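Chapter 5
How a Television Episode Is Built 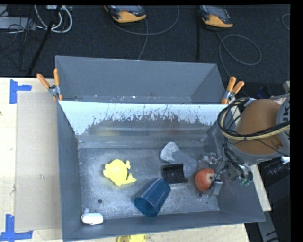
What This Chapter Covers

A viewer watching an hour of television drama usually follows it without thinking about its parts. The story moves from one place to another, some characters disappear for ten minutes and come back, and the hour ends at a point that makes the viewer want the next one. This chapter looks at how that hour is put together. It deals with the single episode. The season as a whole is the subject of Chapter 6, and you should not worry yet about how a story is spread over many weeks.

By the end of the chapter you should be able to do the following:

Break an episode into acts and explain where each act ends.
Tell the main story of an episode from its secondary stories.
Write a one-page beat sheet for an episode you have watched.
Explain the difference between a recap and an analysis.

Key terms: act, beat, cold open, main story, secondary story, runner, act break, button, bottle episode, recap.

Opening Case: An Hour in Famanbridge

Most of the examples in this chapter come from Pruvlow, a one-hour drama about a family-owned shipping company in the port town of Famanbridge. You do not need to have seen the series. The facts you need are given here, and the full beat sheet for the episode is printed at the end of the chapter.

The episode begins late at night in the company's records office. The older daughter finds that a contract with a rival firm, Vorketti, was signed while her father was in the hospital and could not have signed it. She puts the contract in her coat and leaves. The titles follow. This opening lasts less than two minutes, and it has only one line of dialogue, spoken by a guard who wishes her good night.

After the titles the episode divides. The daughter tries to learn who signed for her father. Her brother, who runs the docks, is trying to stop a strike before the morning shift. Their aunt is planning a dinner for the owners of Zanetti, a smaller company that Pruvlow's family hopes to buy. These three stories run side by side for most of the hour. They come together at the dinner, when the daughter sees one of the Zanetti owners sign a guest book and recognizes the handwriting from the contract.

The brother's story ends a few minutes before that. He settles the strike by promising the dock workers a raise, and he has no authority to make the promise. The episode does not deal with this again. It is left for the following week, and the last shot of him shows only that he is late for dinner.

Read the summary again before going on. As you read, mark the places where you think a commercial break would fall. Your answers do not have to be right. You will compare them with the act structure in Section 5.2.

5.1 Stories Inside the Episode

Writers often label the stories in an episode with letters. The A story is the main one. It usually gets the most screen time, and it is usually the one described in program listings. The B story is the next in size, and the C story is smaller again. A very small story, told in a few short moments, is called a runner.

In the Famanbridge episode, the contract is the A story. The strike is the B story. The dinner begins as the C story, and many viewers will take it as comic relief for the first half of the hour. The aunt argues about fish, changes the seating and loses a waiter. When the A story moves into the dining room, the C story turns out to have been preparing the place where the main discovery happens.

This is a common use of a secondary story. It can also do other work. It can give the audience a rest from a tense main story, show a different side of the same problem, or keep an actor in the episode who has no part in the A story. When you study an episode, ask what each secondary story is doing. Sometimes the answer is plain — the show has a large cast and everyone needs a scene.

Screen time is a useful guide to which story is which, but it is not a perfect one. A story can be short and still be the one the episode depends on. To find the A story, look at the first and last scenes. In most one-hour dramas, the main story is present in at least one of them, and often in both.

5.2 Acts and Act Breaks

An act is a group of scenes that ends on a turn in the story. On channels with commercials, the end of an act is where the commercials go. On services without commercials, many writers still work in acts, because the pattern helps them control the pace.

The Famanbridge episode has five acts after the cold open. Each one ends on new information or a new problem:

Act One: The daughter learns that her father does not remember the contract.
Act Two: The dock workers vote to walk out at dawn.
Act Three: The lawyer who witnessed the signature has left town.
Act Four: The brother makes his promise, and the workers accept it.
Act Five: The daughter recognizes the handwriting in the guest book.

Notice that the act breaks do not all belong to the A story. Acts Two and Four end on the strike. If every act ended on the contract, the other stories would feel like interruptions. Sharing the breaks tells the viewer that the strike matters too.

Notice also that Act Four ends on what looks like good news. An act break does not have to be a threat. It has to leave a question open, and here the question is how the brother will keep his word.

Before You Read Further

Choose a one-hour drama episode you have not seen before. Watch it once without taking notes. Then watch it again and write down the time at which each scene starts, where it takes place, and which story it belongs to. Keep this list. You will use it in Exercises 3 and 5, and again when you write your beat sheet at the end of Section 5.4.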